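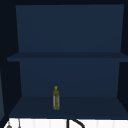

One bottle on the lower shelf, ready for a pick test in the Urkis kitchen simulator.

Naima Hamdy wanted her robot to fetch the olive oil. She didn't have a robot yet, and she didn't have much of a kitchen either, so one night in April she downloaded Urkis and started there.

Urkis is a practice kitchen that runs on your computer. It comes from Planent, a small software firm, and it's meant for people who want to teach a robot arm household jobs before they spend money on the arm. You get 44 rooms, a big box of groceries and dishes to put in them, and a scoring tool that keeps track of every try. I've had it on my own desktop for 17 days now and I'm still finding things to play with (my actual dishes have suffered).

The shelf tasks are where I'd send anybody first. A single slim bottle on a dark blue shelf, with another shelf overhead and walls to either side, sounds like a beginner's exercise. Try it! The arm has to come in from the front, stay clear of the board above, and close on something tall and narrow that tips if you so much as brush it. My first program knocked the thing flat again and again. I ran 822 tries over one long weekend and watched far more of them than I needed to, because the replays are strangely gripping.

What I love most is how quickly you can change your mind. Slide the bottle back, swap the cabinet color, start over. A fresh room loads in about 6 seconds on my machine, and the settings sit in one plain text file that I could read without help.

Nesma Ait Ali, who teaches an evening robotics class at Plevivgate, has moved her first month of lessons over to it. "They used to wait in line for the arm," she told me. "Now they show up arguing about grip angles."

It has rough spots. The surfaces are flat and matte, so a program trained only on them may be thrown by a real cabinet with glare and scratches. Planent sells a texture pack called Ait Brahim that helps – I'd like to see it in the base package. The manual also skips right over installing on older laptops, and the search box in the object library only finds exact names.

Hamdy has an arm on order. Her bottle program is on its ninth version, and she has started on the mugs.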